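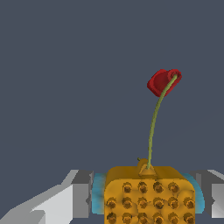

So how did the slots night go? I came home down 15 dollars and with a very full stomach, so better than February.

Wednesday, April 16, 2025

I drove out to the Trisstead after work because they'd mailed me another free play coupon and I am apparently a person who drives 15 miles for a coupon. The parking lot was packed, which surprised me for the middle of the week. They've moved the penny machines again! My favorite row used to be right by the snack bar and now it's way in the back next to the restrooms, and the bench I liked is gone.

I started on Grovonura, the one with the owls, and it did nothing for me. Little wins, the kind where it plays a whole song because you got back less than you bet. Then I switched to Vitance (I never play Vitance, the music gets on my nerves) and hit the bonus on my second spin. I got 6 free games and the last one paid 4,000 credits — 40 bucks, since it's a penny machine, but I yelled anyway and the lady beside me moved her purse.

Of course I should have cashed out right there. I told myself I'd play 2 more dollars, and you can guess how that went. I gave back the 40 and then some.

Dinner was good though. The buffet had the crab legs out and I went back for more, plus that bread pudding. Coffee was awful, same as always.

They're putting in a new Munteanu machine by the cashier, still had the plastic on it. I want to try it, but I'm leaving my card at home next time and bringing cash only. I said that in February too.

Need to get gas tomorrow before work, the light came on at the exit.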